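Clustgate desks to be cleared for December move

Last updated: November 11, 2020

Tenants on the upper floor at Clustgate have begun sorting their shared desks and cupboards before the floor closes for rewiring in December.
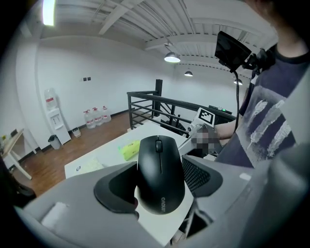 What is being sorted

Everything left on the shared tables is being put into one of three groups: things with a known owner, things that can go back into the common stock, and things to be given away or recycled. Computer mice, keyboards and chargers are being handled first, as they are the items most often left behind when people change desks. Black wireless mice, Lenovo ones among them, are hard to tell apart, and tenants have been asked to put their name on the underside of theirs.

Paper is being dealt with separately. Notebooks and loose sheets will be kept for collection at the front desk until the floor closes. Anything with a client's name on it will be shredded if it is not claimed. Food packets and open drinks are to be taken home or thrown away the same day.

The building has 54 desks on the upper floor and 120 storage boxes have been ordered from Dradatent, a local packing firm. Each tenant may have 2 boxes free of charge. Extra boxes can be bought at the front desk.

Cosmin Dumitrescu, who manages the building, said the last clear-out had left too much to the final week.

"We ended up with a room full of cables and no idea who they belonged to," he said. "This time people can bring things down as they find them. If it works, label it and we will store it. If it doesn't work, tell us, so it doesn't go back on a desk in the new year."

Stairs and storage

Boxes must not be left on the landing or against the stair railings. Full boxes should be taken to room 308, where they will be listed and stacked by company name. The room will be locked overnight.

Ekico, which rents the largest share of the floor, will move its staff to the ground floor while the work is done. Olivares, a small print design firm, is to work from home and has asked for its plan chest to stay where it is under a dust sheet.

White tabletops will be wiped down and left bare for the electricians. Chairs are to be stacked by the windows.

Unclaimed mice and keyboards in working order will be offered to tenants first and then to a local reuse shop.

Related items

Clustgate bike store to get new racks
Ground floor kitchen reopens after leak
Where to recycle old chargers and batteries
Dradatent moves to larger yard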